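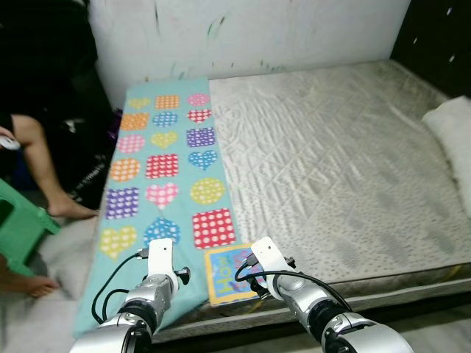

Slide 1. Quilted mattress, polka-dot blanket.

Karim Masri, Lendthorpe – notes for the Friday talk on body lifts and roller racking

Hi everybody, thanks for coming back in from lunch. I'm Karim, I look after equipment at Lendthorpe, and I'm going to talk about lifts and racking for the cold room. I'll try to leave time at the end for questions (last year I ran over and got the look from the back of the room, so wave at me).

Start with where we were. One hydraulic lift, foot pumped, older than two of my staff. Fixed racking, three high, no rollers on the top tier. You can picture what moving somebody onto that top tier was like. Two people minimum, three if we could find them, and everybody's shoulders hurt by the end of the week.

PAUSE – ask who here still has fixed racking. Wait for hands.

Right, so plenty of you! Good, you're my people.

We looked at two lifts. One was the Brelov, battery powered, with a scissor base. The other came from Sleiman and had a single mast down one side. I liked both. The Sleiman turned tighter, and our corridor has a nasty corner by the wash room, so I went in thinking it would win easily. Then we tried it with the doors open and the mast caught the door frame on the way into the cooler. Brelov it was.

Things I wish I'd measured before I picked up the phone:
Door width with the door OPEN, handle included.
Height of the bottom tier off the floor. Ours was too low for the lift deck and we had to raise it.
The floor drain. The casters drop into the grate if you come at it straight.
Distance from the charger to the nearest outlet that isn't next to a sink.

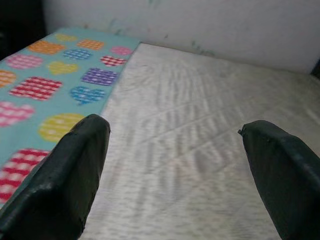
And get the paper tape measure out again after the racking arrives, please, even if the drawing says it's fine. The racking was Trimel, roller type, and the drawing was fine, but our back wall has a bow in it that I'd never noticed in all my years there. We shimmed the feet and moved on.

Money. People always ask, so I'll just say it. The rollers for the top tier came to $1,658. The lift was a lot more than that and your quote will depend on the deck and the battery, so I won't throw out a number that gets me in trouble.

We made 53 test transfers with a weighted tray before we let anybody use it for real. That sounds like a lot, and my team certainly thought so by the second afternoon, but number 19 was where we found out that the roller stop on the middle tier didn't always drop. One bent pin. I'd much sooner meet a bent pin with sandbags on the tray.

SLOW DOWN HERE. On the load plate: read it. The figure on the plate is for a centered load. If the tray hangs over one end of the deck you don't have that capacity anymore. Ours has a line of yellow tape on each side and the tray goes between the tapes, every time.

Cleaning. Rollers come out, soak, rinse, dry, go back in. Ask the supplier to show you how they come out before you sign – on one sample I saw, you needed an Allen key for every single one. No thanks.
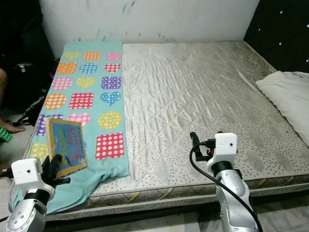 Mattress with the turquoise blanket laid over the left side.

Last bit, training. Half an hour each, one at a time, on the real lift. Everybody lowers it by hand with the emergency release at least once. We repeat it in September when the new people start.

Handout is by the door, checklist on one side and the measuring sheet on the other. Questions? (If it's about bariatric trays, send them to the next session, she knows far more than I do.)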